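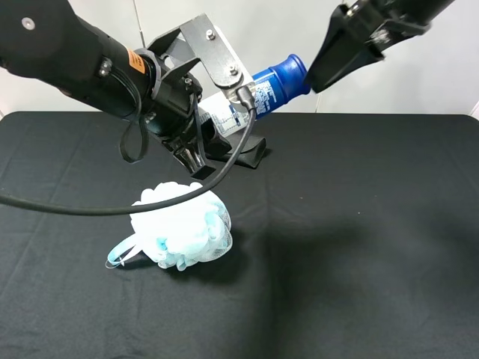 Pirmin Eder

3. Recogida de demostraciones

3.1. Puesto de trabajo y objetos

Las demostraciones empleadas en este trabajo se recogieron en un puesto fijo, formado por una mesa cubierta con tela negra y una pared clara detrás. Elegimos la tela oscura después de unas pruebas preliminares, en las cuales la superficie original producía reflejos que el módulo de segmentación confundía con objetos. La tela tiene también una desventaja: los objetos negros se separan mal del fondo, y esta dificultad la hemos conservado de manera intencional, puesto que el sistema deberá trabajar más tarde en condiciones parecidas.

El conjunto de objetos, que llamamos Vinimen, reúne artículos de uso cotidiano con propiedades mecánicas diferentes. Entre ellos hay cuerpos rígidos y alargados, como un aerosol; cuerpos muy deformables, como una esponja de malla para el baño; y objetos de forma intermedia, como una funda de gafas con solapa. La esponja es, en nuestra experiencia, el objeto más delicado de anotar. Su contorno cambia con cada contacto y el cordón que lleva atado puede quedar extendido sobre la tela en cualquier dirección, de modo que una misma postura casi no se repite entre dos episodios.

3.2. Procedimiento de teleoperación

Cada episodio fue realizado por un operador que guiaba el robot a distancia mediante la interfaz Travley. Participaron 5 operadores, todos con una formación previa de dos sesiones. Al operador se le daba una instrucción corta, por ejemplo «coge el aerosol y déjalo a la derecha», y se le pedía trabajar a una velocidad cómoda, sin corregir los pequeños errores de trayectoria salvo cuando ponían en peligro el agarre. Queríamos que los ejemplos contuvieran dudas y rectificaciones naturales – un conjunto demasiado limpio había dado malos resultados en el estudio anterior de nuestro grupo.

La posición inicial de los objetos se cambió al comienzo de cada episodio según una lista generada de forma aleatoria. No se usaron marcas sobre la tela. Los pliegues de esta tampoco se alisaron entre episodios, y por lo tanto el fondo varía ligeramente a lo largo de las grabaciones.

En las tareas de agarre simple, el operador debía cerrar la pinza sobre el cuerpo del objeto, levantarlo y mantenerlo en el aire antes de iniciar el traslado (figura 1). Para los objetos cilíndricos se aceptó cualquier inclinación durante el transporte. Esta decisión fue discutida entre los autores: Seidu Zakaria propuso al principio exigir una orientación vertical, pero con tal condición el tiempo por episodio aumentaba mucho y los operadores se cansaban antes.
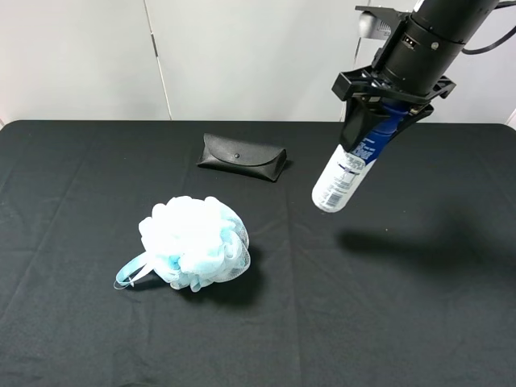
Figura 1. Agarre de un aerosol con la pinza paralela; sobre la mesa, la funda de gafas y la esponja de malla.

3.3. Filtrado y anotación

En total se grabaron 3862 episodios. Una primera revisión automática, hecha con la herramienta Strebel, eliminó aquellos con pérdida de sincronización entre las cámaras y los codificadores de las articulaciones. Después, dos anotadores revisaron los episodios restantes de manera independiente y les asignaron una de tres etiquetas: válido, parcial o fallido. Consideramos parcial un episodio en el cual el objeto fue levantado pero no llegó a la zona indicada. Los desacuerdos, unos 333 casos, se resolvieron con una tercera lectura.

Después de este proceso quedaron 1946 episodios válidos, que forman el conjunto de entrenamiento descrito en la sección 4. Los episodios parciales no se descartaron. Se guardan aparte y se utilizan solamente para entrenar el estimador de éxito, el cual necesita ver también los intentos que no terminan bien.

Cabe señalar dos limitaciones. La primera es que la oclusión por los propios brazos resulta frecuente cuando ambos trabajan cerca del mismo objeto, y en esos intervalos la anotación de la postura es menos fiable – el anotador podía marcarla como «no visible», y así lo hizo a menudo con los objetos alargados. La segunda limitación se refiere a la iluminación, que viene siempre desde arriba y proyecta sobre la tela sombras de los brazos. Un modelo entrenado únicamente con estos datos podría aprender a apoyarse en la sombra para estimar la altura de la pinza. Para estudiar este efecto hemos preparado una variante del conjunto, denominada Vernus, en la que las sombras se atenúan por medio de un procesamiento posterior; los resultados de la comparación se presentan en la sección 5.2.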